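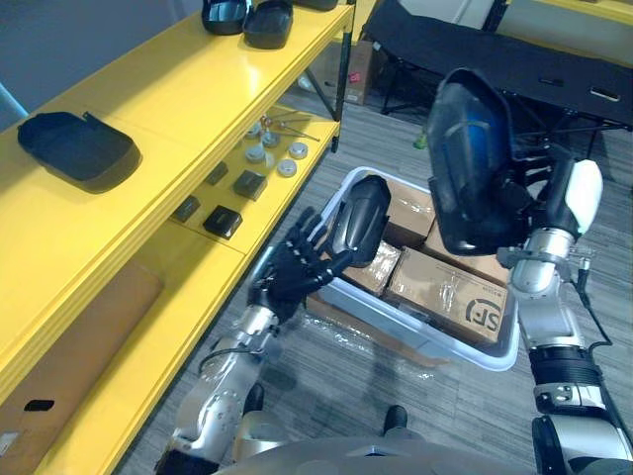 Liette Campbell
Autrice de nouvelles, Gustport
Mis en ligne le 27/08/2025

Le rayonnage jaune

La réserve de chez Moradi se trouvait au bout du couloir, après les toilettes. On y avait posé une moquette grise à rayures qui venait des bureaux du deuxième. Marjan y entra à 8 heures, accrocha sa veste à la poignée et regarda l'étagère.

Elle était jaune, d'un jaune brillant qu'on voyait depuis l'escalier. Afshin Bakhtiari l'avait achetée en avril à un magasin qui fermait. Depuis, chacun y posait ce qu'il avait dans les mains. Des coques noires en haut, un plateau noir sur la tablette du dessous, et le reste dans des bacs, par terre.

– On garde les cartons ? demanda Định.

– On garde ceux qui sont fermés.

Il tira le bac blanc vers lui. Les cartons y étaient serrés les uns contre les autres et il eut du mal à passer les doigts entre eux. Le plus gros portait le logo d'un transporteur, SF, imprimé en noir. Un plus petit était emballé dans du plastique transparent. Định le soupesa et le remit en place.

– C'est à qui, ça ?

Marjan ne savait pas. Elle avait une liste de 249 lignes, tapée par Touran Ebrahimi avant son départ. Touran notait tout avec des abréviations à elle. « Cq. n. gche » pouvait vouloir dire coque noire gauche. « Vis. Brx » restait un mystère jusqu'à la page suivante, où elle avait écrit Britex en entier, une seule fois, au crayon.

Ils commencèrent par le bas. Marjan lisait, Định cherchait. Quand il trouvait, elle faisait une croix. Quand il ne trouvait pas, elle faisait un rond. À dix heures, il y avait surtout des ronds.

– Elle a peut-être tout emporté, dit Định.

– Touran ? Elle a oublié son parapluie et sa tasse.

La tasse était dans la cuisine. Quelqu'un s'en servait maintenant pour les trombones.

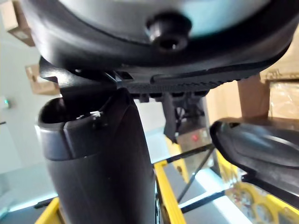 Vers onze heures, Afshin passa la tête par la porte. Il voulait savoir si la place serait libre pour la livraison de Zekedora. Il avait déjà son manteau.

– Il leur faut combien ? demanda Marjan.

– Deux tablettes. Celles du milieu, si possible.

– Et ce qu'il y a dessus ?

Il regarda l'étagère comme s'il la découvrait, dit qu'il lui faisait confiance et s'en alla. On entendit la porte de l'ascenseur, puis plus rien.

Định s'assit sur la moquette, le dos au mur. Il avait trouvé du film plastique sous le bac et le roulait en boule, lentement. Il lui raconta que son oncle avait tenu un dépôt pendant presque 32 ans sans jamais rien écrire. Quand un client venait, l'oncle fermait les yeux, marchait jusqu'au bon rayon et tendait la main.

– Et quand il se trompait ?

– Il disait que le client s'était trompé.

Marjan rit. Elle plia la liste et la glissa sous sa jambe. Ils vidèrent les tablettes du milieu sans rien cocher, en mettant ensemble ce qui se ressemblait : le noir avec le noir, les câbles avec les câbles. 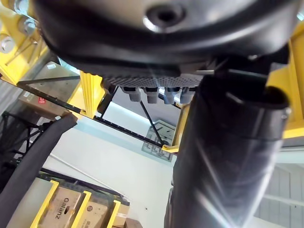 Connecteurs gris et câble noir, devant la structure jaune.

À midi et demi, les tablettes étaient libres. Marjan passa un chiffon humide sur la peinture. Dans un coin, une étiquette du magasin tenait encore, avec un prix barré. Elle essaya de la décoller avec l'ongle et n'en arracha que la moitié.

Định avait rouvert la liste. Il la tenait près de la lampe.

– Ligne 32, dit-il. « Pt. ctn. plast. – M. »

– Petit carton plastique.

– Et M ?

Elle alla chercher le paquet dans le bac blanc et le tourna plusieurs fois. Le ruban adhésif brillait. M, ce pouvait être Moradi. Elle le posa sur sa veste, près de la porte, et demanda à Định s'il avait faim.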